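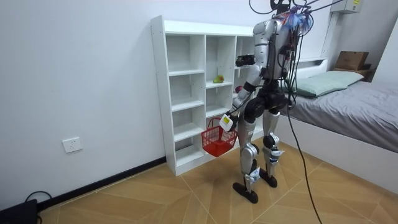 About Traltine

Traltine programs and tests humanoid robots for fetching and carrying in homes and small shops. We are a company of 17 people. Vilém Sokol runs software and Albertina Louro runs testing and safety, and either of them can stop a test without asking the other.

Most people who write to us want to know about the December fault, so we keep the account on this page.

The robot was running a shelf pick with a basket in one hand. The arm over the shelf lost its position signal for a moment. The software held the last good value and kept closing the gap, and the forearm pushed against a divider until the unit tipped. The operator hit the stop. The arm went limp as designed, but the legs lost power too, and the robot fell sideways. No one was hurt. We replaced a wrist housing and one shelf unit.

The signal loss came from a cable connector that had worked itself open. That was the small part of the problem. The larger part was ours: the stop had only ever been tested with the robot hanging from a hoist, so a fall never showed up.

We stopped all standing tests for 11 weeks. Vandholm, a safety consultancy, went through our logs and gave us nine changes to make. All nine are in place.
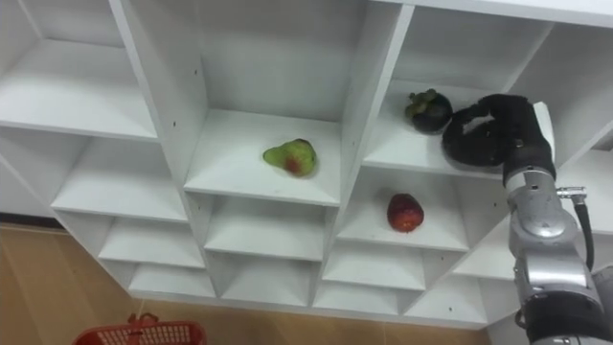

Testing and Safety Group

The group plans the shelf work, signs off each software release and writes up every fault, including the dull ones. Picking fruit out of a cubby is still our main test. It puts the hand in a tight space with a panel on each side – the same conditions as the December fault.

A lost position signal now freezes the arm at once. The stop has two stages: the arms release first, and the legs lower the robot before power is cut. Connectors are checked by hand before every session, and the check is signed.

We still have open faults. The grip sometimes closes early on small round items, and the Rallura planner is slow to give up on a reach it can't finish. Both are on the public fault list, which the group updates after each release.

Page last reviewed Tue 25 May. Questions about a fault report go to Albertina Louro, Testing and Safety.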